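Who Packs the Snack Boxes Now?

If you have ever opened a snack box on a long bus trip, somebody had to put the snacks in it. For years, at a packing company called Stuveo in the town of Tirdale, that somebody was Ching-wen Sin. She stood at a table. Snacks came in. She picked them up and dropped them into bins, and when the bins were full, more bins arrived. She says the bins were very good at arriving.

Then the company decided to try robot arms.

What does a robot arm do all day?

Mostly, it picks things up and puts them down. If that sounds like tidying your bedroom, it is, except that the robot does it without sighing.

An arm has joints, like your shoulder, elbow and wrist. Each joint has a motor. At the end there is a gripper, which is a hand that somebody designed on a tight budget: two fingers, no thumb, no fingernails. The fingers squeeze together and the fingers open. With that, plus a lot of computer code, it can move a snack bar from a table to a bin.

Why is that hard?

Try this at home. Put a snack bar on the table, close your eyes, and pick it up with two chopsticks. Now imagine the wrapper is shiny and crinkly and bends whenever you touch it. Now imagine it's a loaf of bread, and you will be in trouble if you squash it.

You know how hard to squeeze bread because you have been squeezing things since you were a baby. A robot has to be taught. At Stuveo, people spent much of the spring teaching it, and the loaves used for practice were not sold to anyone. The pigeons in the parking lot had no complaints.

So did Ching-wen lose her job?

Good question, and grown-ups ask it too, usually more quietly. When the arms came, 24 people worked at the packing tables. Most of them still work at Stuveo, but they do different things. Two moved to the warehouse. Three decided they would like to work somewhere else, and one of them said so quite loudly. In other places, machines have meant that people were told to go home and not come back, so it's fair to worry about it.

Ching-wen became a robot minder. She chooses what the arms should practice next, she sets out the snacks, and she presses the stop button when an arm gets a strange idea. She had to take a course first, with a test, which she did not enjoy.

Is the new job better?

Her shoulders think so. On a busy day she used to lift and reach more than 360 times before lunch. Now the reaching is done by something that doesn't have shoulders to hurt.

Her ears are less sure. The old table was a place to talk. Her friend Ho-yin Kan stood across from her, and they argued about soccer every Tuesday. An arm has no opinions about soccer. Ho-yin now works on the computers in another room, so the arguing has been moved to lunch, where there is less time for it.

Are the robots faster?

Not yet! A good packer could fill 60 bins in a shift without looking rushed. The arms are slower, and they need help when a wrapper slides somewhere silly. They don't get bored, though, and being bored was a big part of the old job.

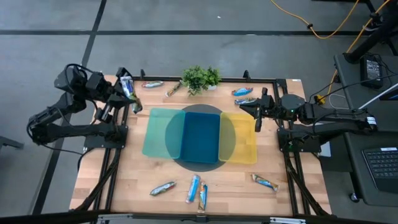
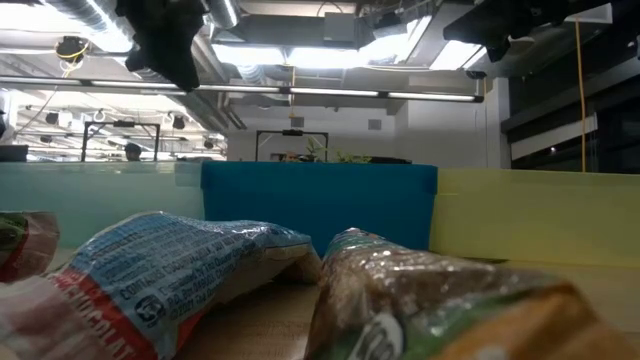
Three bins, plenty of wrappers and one potted plant. In the first picture, the gripper on the left is holding a snack bar. The bread is in the second.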